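# Review: Kelport Kraft Paper Roll as a Table Covering for Shared Workrooms

The Kelport roll was purchased in December to replace the vinyl cloths previously used on the tables in our shared workrooms.

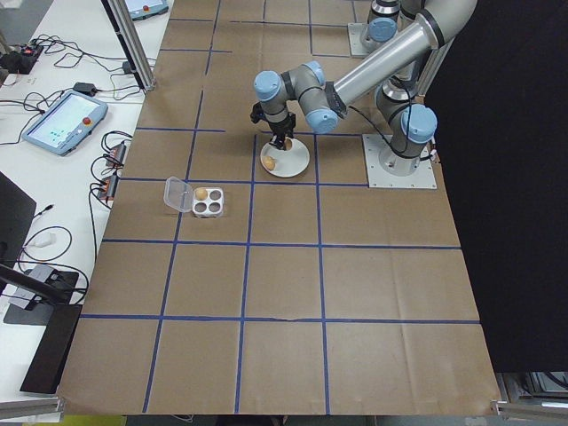
Domenica Pfister objected at an early stage that paper would cost more than vinyl over a full year and that staff would spend their mornings changing it. The first point deserves a direct answer. Over the review period the department spent 960 dollars on paper and tape, against 1425 dollars for vinyl cloths and cleaning supplies in the period before. The second point was partly correct and is addressed under Handling.

## Surface

The paper is heavy enough to write on with a ballpoint pen without tearing. Pencil, chalk and most markers show clearly, and several groups now write measurements and notes directly on the table. Water-based glue dries on the surface and does not reach the tabletop if wiped within a few minutes. Oil does pass through. Rooms that handle oil or wax should lay a second sheet or keep their existing cloths.

Creasing is the principal complaint. A sheet taken from the outer part of the roll lies nearly flat, while paper from close to the core curls at both ends and wrinkles when it is pressed down. Leaving the cut sheet face down overnight reduces the curl but does not remove it.

## Tape

Painter's tape holds the paper well and lifts without residue from sealed tabletops. It is also useful for dividing a table into equal sections, which users of the sorting room requested. Masking tape from Liang was tried for comparison and left a visible line on two tables. It should not be used.

## Handling

The roll is heavy and should be moved by two persons. Kelport sells a wall cutter separately; we used the Serkinari floor stand already in the building, and the roll fits it with a small amount of play. Changing a large table takes one person several minutes, longer if the tape must be laid out again. On Wednesday mornings, when all rooms are reset, this was a noticeable burden - the vinyl cloths needed only a wipe.

The Erna roll, which was considered at the same time, is lighter and easier to carry. It tore at the corners during the trial and was returned.

## Rating and Recommendation

The Kelport roll is rated 3 out of 5. It is approved for the sorting, drafting and craft rooms. The kitchen and the finishing room will continue to use vinyl. Requests for additional rolls should be sent to extension 2796 and should state the room and the width of the table.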